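Ovia Laundry Notes
@oviahallway

1/ The smallest room in the apartment has the most jobs. It holds the electrical panel, the thermostat, the light switch and every piece of clothing we have decided to deal with later.

2/ I measured the door swing in July. 186 cm from the far wall to the hinge side, if you let it open all the way. I have never let it open all the way. There's a hamper policy and it depends on the door staying mostly shut.

3/ The policy: darks in one, everything else in the other. It lasted 2 loads. Now the policy is "whichever one has room," and the whites have taken on a certain maturity.

4/ The Kitex wall hooks were supposed to be for coats. One coat went up, then something went over the coat, and now it's a geological record. I think my swim bag is in there, circa spring.

5/ Also, whoever laid out the Greterov building put the thermostat in the closet. So the apartment is heated according to the comfort of the laundry. The laundry is very comfortable. I am wearing two sweaters.

6/ Repainted the hall gray last year and left the inside yellow because I ran out of enthusiasm at the trim. With the light on it looks like there's a nicer apartment in there.

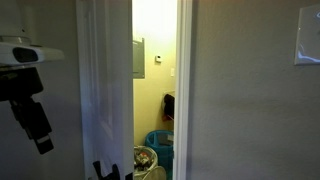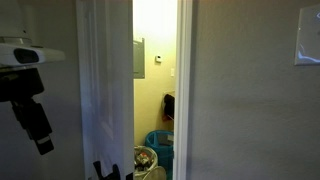

Same doorway in both, gray panel at the back, thermostat next to it.

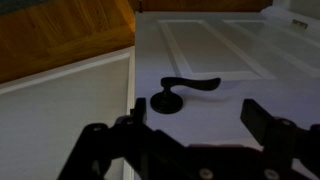

Ojala Hall & Closet Letter, no. 214

7/ The lever handle was the one upgrade I paid for. Dark, curvy, far too good for a door with socks behind it. Guests try it first when they're looking for the bathroom.

8/ Next up is a shelf, which I'll install the minute I can get to the wall.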